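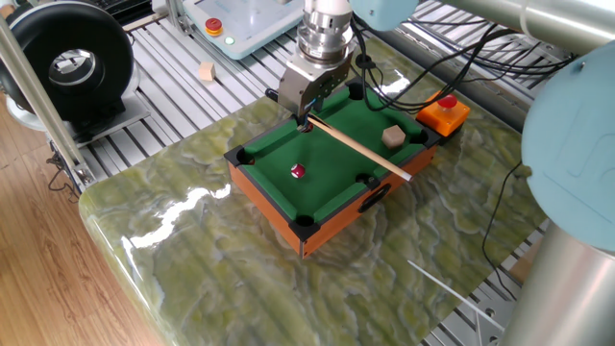

Section 4: Setting Up the Table and Playing Your First Game

By this point you should have read Section 3 (Unpacking) and be in possession of one Riment tabletop pool table, one cue, one bag of balls and a large quantity of cardboard. Keep the cardboard. If you have already thrown it out, you will need it by November, when you decide to put the table away and discover it fits in nothing else you own.

This section covers where to put the table, how to level it, how to set out the balls, and how to play three small games that don't need the full set. It assumes you know what pool is. It does not assume you are any good at it.

4.1 Choosing a surface

The table has no legs to speak of. It borrows its height from whatever you put it on, and it also borrows every wobble. A kitchen counter is good. A dining table is good until dinner. A bed is not a surface, whatever your children say.

1. Pick a hard, flat top at about the height of your hip. Any lower and you will play the whole evening bent like a question mark.

2. Clear enough room on all sides for the cue. People measure the table, find that it fits, and forget that the stick has a back end. The back end needs as much room as the front end, and it has the greater talent for finding glasses.

3. Wipe the top dry before you set the table down. On polished stone or anything with a high gloss, lay a thin rubber mat underneath. A slick top lets the table creep a little with every shot, and by the end of a close game you may be playing in the next room.

4. Lift the table by the oval handle holes in the frame. Do not lift it by the rails. The rails are there to bounce balls off, and they resent being asked to do anything else.

CAUTION: Do not carry the table with balls on it. The pockets will catch some of them. The floor will catch the rest.

4.2 Leveling

A full-size slate table is leveled by a professional with a machinist's level and a grave expression. Yours is leveled with folded paper.

1. Place one ball in the middle of the felt and let go of it without giving it any push. Most people give it a push. Try again.

2. Watch which way it rolls. If it stays put, turn to 4.3 and enjoy your good fortune.

3. If it rolls, slide a piece of folded paper under the side it rolls toward. Start with one fold.

4. Repeat from step 1. If you have reached eight folds, the trouble is your counter, and you may want to have a word with whoever put it in.

5. Test again near each corner. A table can be level in the middle and still have opinions at the ends.

Note: Business cards work better than writing paper because they don't compress. Asanka Nanayakkara, who wrote the first edition of this guide, leveled the demonstration table with cards left over from a previous job and reported that it was the most use he had ever gotten out of them.

4.3 Care of the felt

The felt is glued down and is thinner than the cloth on a big table. It will last for years if you brush it and for a couple of months if you eat over it.

1. Brush from one end to the other, always in the same direction, using the softest brush you have. A clean, dry paintbrush 4 inches wide does the job nicely.

2. Brush toward the pockets at the far end, then empty the pockets. You will find chalk, crumbs and at least one thing you had been looking for.

3. Blot spills at once with a dry cloth. Do not rub. Do not use a hair dryer, which softens the glue and raises a bubble that no ball will ever roll over straight again.

4. Keep anything heavy or sharp-edged off the cloth when the table is not in use. It is flat and green and in the middle of the room, and people will try to put their keys on it.

CAUTION: Never iron the felt. Full-size cloth is sometimes ironed by people who know how. Yours is sitting on glue.

4.4 Holding the cue

A small cue wants a light hand. Almost all early trouble comes from gripping it like a rake.

1. Hold the dark end between your thumb and first two fingers. Let the other fingers rest. They have earned it.

2. Put your other hand down on the felt or on the rail to make a bridge, and lay the pale shaft over it. On a table this size there may be no room for a whole hand. Two fingertips will do.

3. Keep the cue as close to level as the rail lets you. When the back end rides high, the tip comes down on top of the ball, and the ball hops. A hopping ball goes wherever it likes.

4. Bring the tip up close behind the ball, stop, and look along the shaft. This is the moment to notice that you are aimed at the wrong pocket.

5. Draw back an inch or two and push through gently. You are moving a very small ball a very short way.
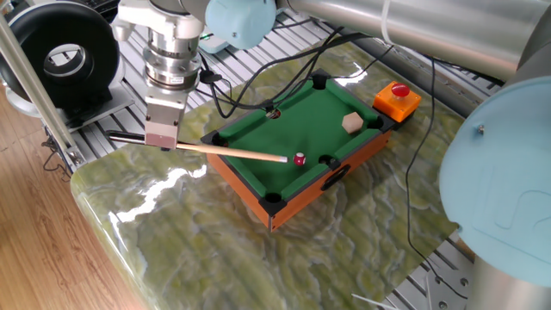 6. Let the tip carry on a little past the spot where the ball was. If you stop dead on contact, the shot comes out as a jab, and jabs go left. (For left-handed players, jabs go right. We tested this with one left-handed player and consider the matter closed.)

Note: If the cue squeaks on contact, it wants chalk. Use a dab. The tip is tiny, and any chalk that doesn't stick to it will move to the felt and settle there for good.

4.5 Warming up with one ball

Before you set out the full rack, spend ten minutes with a single ball. It is less impressive to onlookers and a great deal more useful.

1. Put the ball close to one of the middle pockets and play it in from straight behind. Do this until it bores you.

2. Move it back a little and play the same shot. It should stop boring you right away.

3. Next, play the ball up the length of the table so that it comes back off the far cushion. Try to have it stop where it started. Small cushions are livelier than you expect, and the ball may make the trip more than once.

4. Finish by playing a corner pocket from the other end. The corners are more forgiving than the middles when you come at them on the diagonal and a lot less forgiving along the rail.

4.6 Block games

These use one ball and a small wooden block, the kind that turns up at the bottom of every toy box. Any shape will do as long as it sits flat and has no rough edges. Check it with a fingertip first. A splinter will plow the cloth.

Sheikh's Gate. Stand the block anywhere at the far end. Each player has one shot to pass between the block and the nearest rail without touching either. If you get through, move the block closer to the rail for the next player, who will thank you. The last player to make it through wins. In our experience the last player also explains how it was done, at length.

Brarivetti. Put the block by the rail near a corner pocket. The ball must touch a cushion first, then the block. Touching the block scores one point. Pocketing the ball afterward loses two, and yes, this happens far more often than you would think. First to 4 points.

Plutunau. The block goes in the middle, and the ball starts at one end. Players take turns nudging the block with the ball, each aiming to push it toward the other's end. There are no fouls. There probably should be. Set a time limit of 90 seconds a shot or a game will outlast the evening.

CAUTION: Play the block with the ball and never directly with the cue. The tip is held on with one drop of adhesive and a certain amount of hope.

4.7 When things go wrong

The ball drifts toward the same corner every time. Go back to 4.2. If you have already been back to 4.2, rotate the whole table a quarter turn and try once more. If the drift follows the table, the frame is out of true. If it stays with the room, the counter is.

The ball drops into a pocket and won't come out. Reach in from above with a finger. Do not turn the table over and shake it. This works, but you will have to level everything again.

The black corner pieces are loose. Press them down firmly with the heel of your hand. If one won't stay, order replacement part 1638, sold in sets because nobody ever loses just the one.

The tip has come off. Sand the end of the shaft flat with 200-grit paper, add a drop of wood glue, press the tip on and leave it overnight. Wipe off the extra glue before it sets.

You keep losing. See 4.4, step 4.

Storage is covered in Section 5, along with the correct way to fold the box flat, which is the reverse of the way you did it.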